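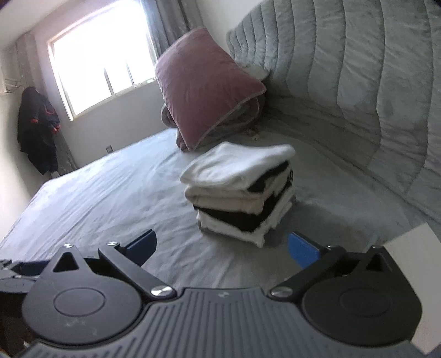 Unterstützungsunterschriften für Einzelkandidatur: Formblatt teilweise abgelehnt, was tun?

Hallo zusammen,

ich kandidiere als Einzelbewerberin für den Gemeinderat in Drustham, ohne Partei und ohne Wählergruppe. Für den Wahlvorschlag brauche ich bei uns 50 gültige Unterstützungsunterschriften. Gesammelt habe ich deutlich mehr, vor allem im Ortsteil Zivholm, weil ich dort wohne und die Leute mich kennen. Abgegeben habe ich im Juli einen ersten Schwung im Rathaus. Jetzt ruft mich die Sachbearbeiterin an und sagt, ein Teil davon sei »so nicht verwertbar«. Auf Nachfrage kamen drei verschiedene Begründungen, die sich nach meinem Gefühl widersprechen:

Erst hieß es, auf einigen Blättern fehle das Geburtsdatum. Stimmt, bei zweien habe ich das übersehen. Dann hieß es, manche hätten ihre Anschrift abgekürzt. Und zum Schluss, einige Leute hätten schon für einen anderen Vorschlag unterschrieben, und damit sei meine Unterschrift hinfällig. Welche Leute das sind, wollte sie mir nicht sagen.

Ich bin da inzwischen etwas misstrauisch. Die Liste, die seit Jahren die Mehrheit im Rat hat, muss überhaupt keine Unterschriften bringen, die sitzt ja schon drin. Der Bürgermeister gehört dazu. Ich will niemandem etwas unterstellen, aber eine telefonische Auskunft ohne ein Stück Papier dazu finde ich dünn.

Meine Fragen:
Darf das Wahlamt mir verschweigen, welche Unterschriften ungültig sind?
Kann ich bei denselben Leuten noch einmal sammeln, wenn nur ein Feld gefehlt hat?
Und was ist mit den doppelten, zählt da die erste oder die zweite, oder gar keine?

Ein Bekannter meinte, ich solle »einfach ein paar hundert abgeben, dann passt das schon«. Bei 639 Wahlberechtigten in Zivholm ist das leicht gesagt.

Danke schon mal
Noura Haddadin

Ulletti
Mitglied, 200 Beiträge

Einfach mehr sammeln. War bei uns auch so, die finden immer was. Nimm Blätter mit Reserve und fertig. Diskutieren bringt bei Ämtern eh nichts, da sitzt du am kürzeren Hebel.

Fakhoury
Moderation

Ich widerspreche meinem Vorredner ungern, aber »diskutieren bringt nichts« ist ein schlechter Rat, solange noch Frist läuft. Vorweg: Kommunalwahlrecht ist Landesrecht, und du schreibst nicht, in welchem Land Drustham liegt. Was ich hier aufschreibe, musst du also mit deinem Kommunalwahlgesetz und der zugehörigen Wahlordnung abgleichen. Wer dir im Internet ohne diese Angabe eine endgültige Antwort gibt, dem würde ich nicht glauben, mich eingeschlossen.

Zum Verfahren. Auseinanderhalten muss man zwei Dinge: die Bescheinigung des Wahlrechts durch die Gemeinde und die Entscheidung über die Zulassung deines Wahlvorschlags. Die Bescheinigung bedeutet nur, dass die unterschreibende Person wahlberechtigt ist. Über die Zulassung entscheidet der Wahlausschuss in öffentlicher Sitzung, und zwar nicht am Telefon. Die Sachbearbeiterin macht eine Vorprüfung. Die ist nützlich, ersetzt aber keinen Beschluss. Wenn sie dir sagt, etwas sei »nicht verwertbar«, dann frag zurück, auf welche Vorschrift sie sich stützt, und bitte um Antwort per Mail oder Brief. Freundlich, mit einem Satz. Meistens kommt dann entweder eine saubere Fundstelle oder es wird plötzlich doch gehen.

Zum fehlenden Geburtsdatum. Die Daten dienen dazu, die Person eindeutig im Melderegister zu finden. Ob ein leeres Feld die Unterschrift gleich ungültig macht, wird unterschiedlich gehandhabt. Ich würde darüber nicht streiten. Geh zu den zwei Leuten hin und lass ein frisches Formblatt ausfüllen, das kostet dich einen Abend. Bitte nicht selbst nachtragen! Das wird gern gemacht und ist im Streitfall genau das, was man dir vorhält. Sag dem Wahlamt außerdem dazu, dass das neue Blatt das alte ersetzt, sonst steht dieselbe Person am Ende als doppelt in der Akte.

Zur abgekürzten Anschrift. »Str.« statt »Straße« als Ablehnungsgrund halte ich für Unfug, solange klar ist, wer gemeint ist. Fehlt dagegen die Hausnummer oder der Ort, ist es etwas anderes. Lass dir sagen, was genau abgekürzt war. Hier würde ich am ehesten auf einer schriftlichen Begründung bestehen.

Zu den Doppelten. In den meisten Ländern darf jede Person nur einen Wahlvorschlag unterstützen. Was passiert, wenn sie es trotzdem bei zweien tut, ist leider nicht überall gleich geregelt. Mancherorts bleibt die zuerst geprüfte Unterschrift gültig, anderswo fallen alle weg. Das steht in der Wahlordnung oder direkt auf dem Formblatt, meist im Kleingedruckten oben. Lies das bitte, bevor du der Auskunft glaubst, und auch bevor du mir glaubst.

Dass dir keine Namen genannt werden, wer für wen unterschrieben hat, überrascht mich nicht. Aus einer Unterstützungsunterschrift lässt sich eine politische Haltung ablesen, da ist Zurückhaltung angebracht. Welche deiner eigenen Blätter beanstandet werden, sollte man dir allerdings sagen können, sonst kannst du Mängel ja gar nicht beheben. Ich würde die Frage auch so stellen: nach den Blättern fragen, nicht nach dem anderen Vorschlag.

Zu deinem Misstrauen. Dass bereits vertretene Listen keine Unterschriften brauchen, steht vielerorts so im Gesetz. Das kann man unfair finden (ich tue es), aber dein Wahlamt hat es sich nicht ausgedacht. Und drei Begründungen für drei Sorten Mängel sind noch kein Widerspruch, die können alle gleichzeitig stimmen. Ein Beleg für Schikane ist das, was du schilderst, für mich nicht. Ein Beleg für schlampige Kommunikation schon – und die wird man nur los, indem man auf Papier umsteigt.

Und achte auf die Frist. Mängel, die die Gültigkeit betreffen, lassen sich nach Ablauf der Einreichungsfrist in aller Regel nicht mehr heilen. Fehlende Unterschriften nachreichen geht dann nicht. Die Uhrzeit steht in der Bekanntmachung, oft ist es 18 Uhr, aber verlass dich nicht auf »oft«.

Noura Haddadin

Danke an beide, besonders für den Hinweis mit dem Nachtragen. Das hätte ich tatsächlich gemacht, der Stift lag schon da.

Ich habe jetzt eine Mail ans Wahlamt geschrieben und um eine Liste der beanstandeten Blätter gebeten, ohne nach dem anderen Vorschlag zu fragen. Das Formblatt habe ich auch noch einmal gelesen. Oben steht, dass bei mehreren Unterschriften »die Unterschrift auf allen weiteren Wahlvorschlägen ungültig« sei. Weitere im Vergleich wozu, steht da nicht. Zum zuerst unterschriebenen oder zum zuerst geprüften? Das ist schon ein Unterschied, wenn man wie ich sechs Tage auf einem Stapel liegt.

Fakhoury
Moderation

Das ist eine gute Frage, und der Satz auf dem Formblatt beantwortet sie nicht. Viele Wahlordnungen stellen auf die Reihenfolge der Prüfung bei der Gemeinde ab, weil das Datum neben der Unterschrift jeder selbst hinschreibt. Ob das bei euch so ist, würde ich mir vom Wahlleiter bestätigen lassen, nicht von der Sachbearbeitung. Gib neue Blätter ab jetzt persönlich ab und lass dir den Eingang mit Datum und Stückzahl quittieren. Und sammle nebenbei weiter, insoweit hat Ulletti recht.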